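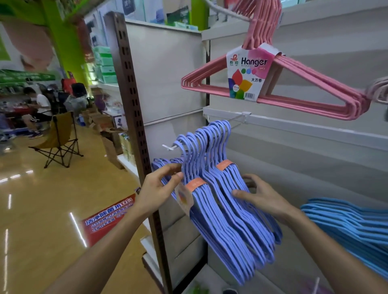
October 10, 2025

So the closet is finally happening. I have been saying it since May and Shirin has been very patient about it, meaning she only brings it up when I can't find a shirt.

We went out for hangers this morning, the two of us, and I went in thinking it would take five minutes. Ha. I wanted lavender ones, because the closet walls are that soft gray and I had a whole picture in my head. Shirin wanted pink. Then she saw the sky blue and wanted those too, and I said we are not running a candy shop in there, and she said why not, and I didn't have a good answer. I still like the lavender best! They're a bit more blue than purple, which I didn't expect, but next to the gray I think they'll look great.

What I can't get over is how tangled hangers get. They come in bundles with a paper band around them and you'd think that would keep them behaving, but you take hold of one lot by the hooks and the next lot wants to come along too. I had a good laugh about it and then a small fight with one. Plain plastic, the ordinary triangle kind. I know wood is nicer. I also know what wood costs, and the wire ones from the cleaners have left little points in the shoulders of every sweater I own.

Home, tea, and then everything out onto the bed. EVERYTHING. I found the green jacket I accused Esmaeil Nazari of borrowing (sorry, Esmaeil, I'll tell you in person), a bag of scarves from the Devon trip, one glove, and a dress I wore to the Mirzaei wedding and will never zip up again. That one went in the giveaway pile, then came out, then went back in. It's in the hallway now so I don't visit it.

The wire hangers I counted, just to be annoyed. 69! Where do they come from? I don't even own 69 things that hang. They're in a box by the door and I'm going to ask the cleaners if they want them back.

Order so far: coats on the far left, then dresses, then shirts, then the pants folded over whatever is left. Shirin says shirts should go in the middle where you can reach them half asleep and I think she's right, so I may switch it all around tomorrow. The top shelf is still a disaster - suitcases, the spare blanket, a fan with no plug. I closed the door on it.

My back hurts and there's a heap of sweaters where I'm supposed to sleep. Shirin made the lentil thing with too much lemon, just how I like it, and we ate it standing up in the kitchen because the chairs have pants on them. She's already asking about drawer dividers. I said one thing at a time - but I did measure the drawers while she was washing up. The second one down sticks, so that needs a bit of candle wax on the runners first.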